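So the hallway gallery wall is happening again. I know, I said that in April too! But my friend Rima dropped off a bag of frames she was getting rid of, and I am not strong enough to say no to free frames.

Most of them are plain black or a sort of tired gold, and then there's the pink one. Bright, bubblegum, eight-year-old's-bedroom pink. I love it. My sister thinks it should be painted white before it goes anywhere near the wall (she thinks everything should be painted white). 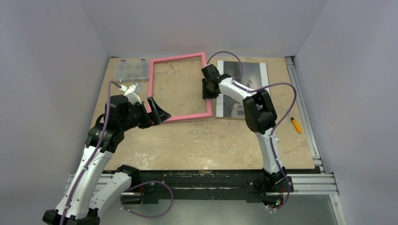
Anyway, I've been going back and forth on what to put in it. A print with lots of color would fight with it, so I'm leaning toward one of the old black and white beach photos, maybe the one of Grandma squinting at her sandwich. It needs a thin mat too, and I'll have to cut that myself, which went badly the last 3 times.

The plan is to hang everything on Tuesday, once I find the good level. If anyone has a trick for getting seven frames to line up over a radiator, please leave it in the comments!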